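Gripper drops objects at release height, jaw width reading drifts during a session

Robotics > Grippers and end effectors
Posted Oct 20, 2024
Tags: gripper, calibration, slip, encoder

Kaj Steinarsdóttir

I have a pair of hand-held parallel grippers that we use for recording pick-and-place demonstrations. Both log jaw width from an encoder on the drive shaft. After a while the right unit starts dropping things before the operator has opened the trigger. The log shows the jaws holding at a constant width at the moment of the drop, so on paper nothing moved.

Details:

- Objects are small household items, mostly watches, key rings and pill boxes.
- The fault never shows up in the first 60 cycles after zeroing. By cycle 112 on the last run it was happening often enough that we stopped.
- Zeroing again (jaws fully closed, reset the count) clears it for a while.
- The left unit has the same firmware and does not do this.
- The controller is a Stolter board, stock settings except for the log rate.

I have swapped the trigger spring and the cable. No change. Is this a firmware problem, or should I be looking at the mechanism? I would also like to know whether the demonstrations already recorded can be kept.

Pirmin Pfister

Sounds like firmware. We had an older Stolter board that lost counts and an update fixed it. Update both units and try again.

Comment from Kaj Steinarsdóttir: Both were updated in March and the left one is fine. I flashed the right one again anyway. Same result.

Heiðrún Fogh

Look at the mechanism first. Your encoder is on the drive shaft, so it measures the shaft and tells you nothing about the fingers. If the coupling between the shaft and the finger linkage slips, the shaft stays where the trigger put it while the fingers relax. The log will show a constant width and the object will fall. Zeroing hides it because you close the jaws against each other and whatever offset has built up is taken out.

To check this without taking anything apart:

Zero the gripper. Close it on a gauge block or any hard part of known width and note the logged value. Run a set of normal cycles, then close it on the same block again without zeroing in between. If the two values differ, you have slip between the encoder and the fingers. If they agree, the coupling is good and you should look at the finger pads.

I did this on a Hovine gripper with the same complaint. The reading was 697 counts on the block after zeroing and 900 on the same block at the end of the session. The cause was a set screw on the coupling that had been tightened onto the round part of the shaft and had missed the flat. It held well enough on the bench and walked under load.

Clean the shaft and the bore with alcohol, line the screw up with the flat, use a medium-strength threadlocker and let it cure fully before the next run. Then put a paint mark across the shaft and the coupling. A broken mark can be seen at a glance and saves repeating the block test.

Test with awkward objects as well as the block. A watch is a good choice because the case is rigid and the strap hangs to one side, so the load on the pads is uneven.
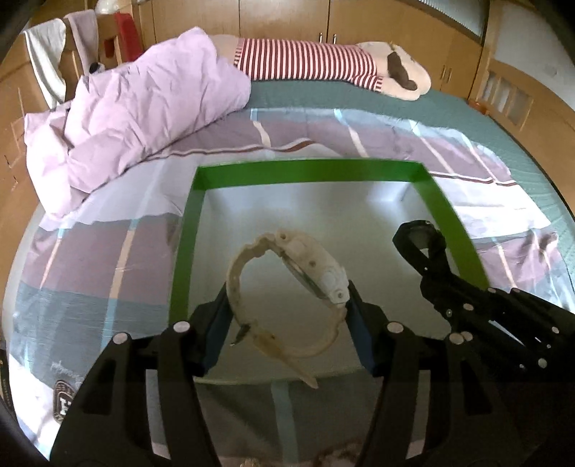 A block sits square between the pads and will often stay put with less force than you think you are applying. With an uneven load, a small loss of grip shows up much sooner. Hold each object still for a while before releasing it - slow slip will not appear in a quick pick and place.

On the safety side, keep your free hand out from under the jaws while testing, and do not make up for the slip by pulling harder on the trigger. That puts more load on the same loose joint.

As for the recorded data, keep what falls inside the first 60 cycles after each zeroing if your drops really never start before that. I would set aside the rest. The logged width cannot be corrected afterward, as slip is not linear and you have no second measurement to fit against.

Comment from Kaj Steinarsdóttir: Block test failed on the right unit and passed on the left. The set screw was on the round. I have reseated it and marked the shaft, and will run a full session once the threadlocker has cured.

Benedita Falcão

Agree with Heiðrún. One addition: check the finger pads while you have it open. Ours had picked up a film of skin oil and would let go of polished metal even with the coupling tight. Wipe them at the start of each session and replace them in pairs.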